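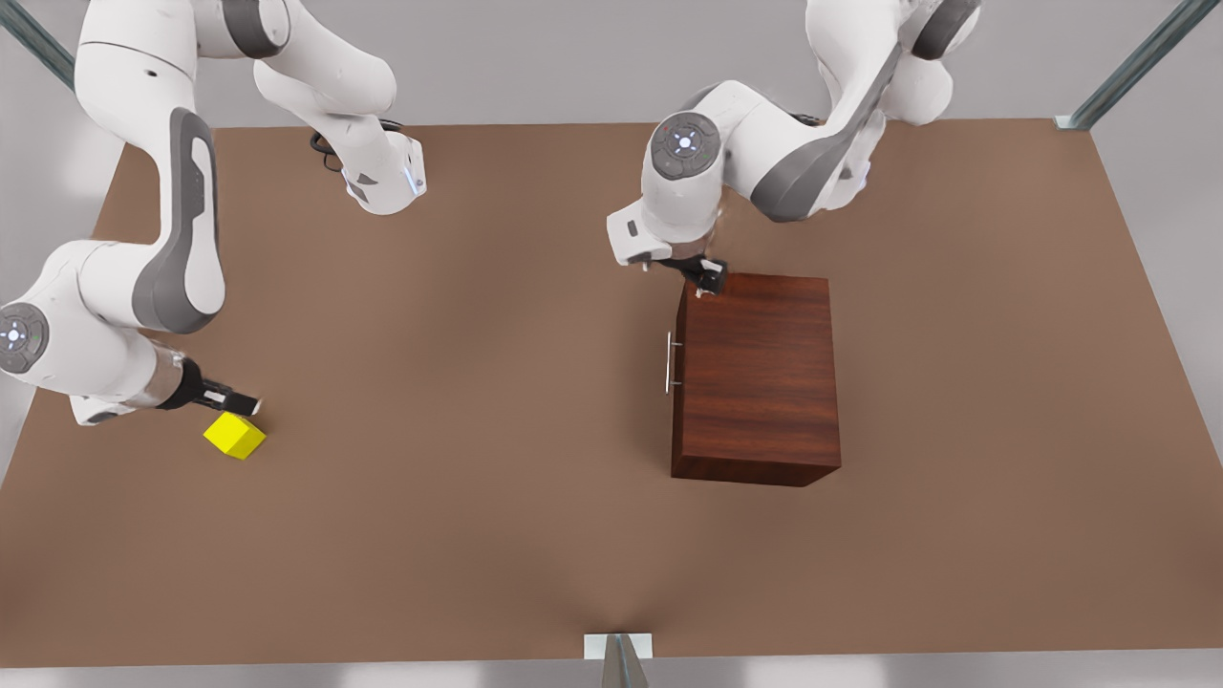
Figure 3. Overview camera, simulated two-arm cell with cube and cabinet.

4.2 Camera placement

We compared two camera arrangements on the cube and cabinet task. In the first, the controller was given only the overview camera shown in Figure 3. In the second, it was given the overview camera together with a close view from one gripper. The arms, the parallel grippers and the controller settings were the same in both arrangements, and the start position of the cube was drawn from the same list.

Each arrangement was run 90 times in the Lacson simulator. A run was stopped by hand if the cabinet had been pushed off the table. The training set of 827 demonstrations was recorded by the second author at Drollivstead and is the one described in Section 3.

With the overview camera alone, most failures came at the grasp. The fingers closed beside the cube, usually by roughly 5 mm, and the controller did not try again. Adding the close view reduced these misses, but runs took longer and the arm tended to pause above the table before moving down.
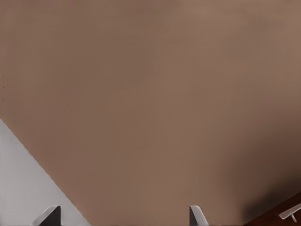

Source: P. Gallagher and Hiếu Hà, Surnstead simulation runs.

The close view carries little information when neither the cube nor the cabinet is near the fingers. Much of the image is then plain tabletop, with the two fingertips at the bottom edge. We think the pauses are linked to this, as they were rare in runs where the cube started close to the gripper. Masking the close view until the arm was low over the table removed most of them.

We did not change the lens angle in these tests. A wider lens is considered in Section 4.3, along with the longer fingers supplied by Sindton.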